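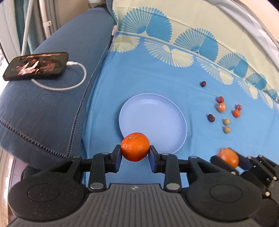
A mandarin held between the finger pads of a hand-held gripper.

Robotics > Manipulation > Household tasks
Search articles Go
Reading time: 2 min

Table sorting (robotics)

Table sorting is a class of manipulation task in which small loose objects are picked from a flat surface and placed in a container, usually a plate, bowl or tray. It is used as a measure of how far machines can carry out household and shop-floor chores without help. Fruit is a common choice of object, as it varies in size, colour and firmness.

Task structure

A trial is normally divided into approach, grasp, transfer and release. Approach and transfer are largely solved for fixed arms working over a known surface. Most remaining errors occur at the grasp and at the release. Round fruit tends to roll when touched off-centre, and dried fruit such as jujubes offers an uneven surface to a flat pad. Cloth adds a further difficulty – it wrinkles under contact and may be pinched with the object.

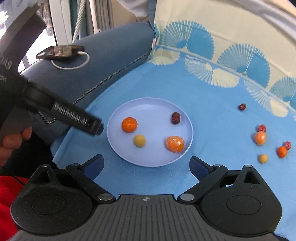 Partly filled plate with loose fruit to its right. A second gripper is held at the left.

Teaching methods

Grasps may be programmed, learned in simulation or learned from human demonstration. In the last case a person performs the chore with a hand-held gripper whose fingers match those of the robot, so that finger opening and camera view can be transferred with little conversion. Two grippers are used where one hand must steady the plate or where both hands pick in turn. Demonstrations in lived-in rooms are less uniform than those recorded at a bench, and the resulting models generally cope better with clutter.

Performance

The Torkia test, set out by Aicha Bennani and Uyên Đào, uses 28 objects and one plate, with a limit of six minutes. An object counts as placed only if it remains inside the rim after release. In the results issued on December 25, 2020, the Nenura arm completed the task in roughly half of its trials. The Cellico entry was slower but dropped fewer objects. Neither recovered fruit that had rolled off the table.

Shop-floor use

Packing lines for single varieties of fruit have been automated for longer than the domestic task, mainly with suction cups and fixed trays. Mixed assortments are still commonly packed by hand. Changing from one assortment to another may require new grasp settings, and the time lost can outweigh the labour saved on short runs.

See also

Bin picking
Parallel-jaw gripper
Learning from demonstration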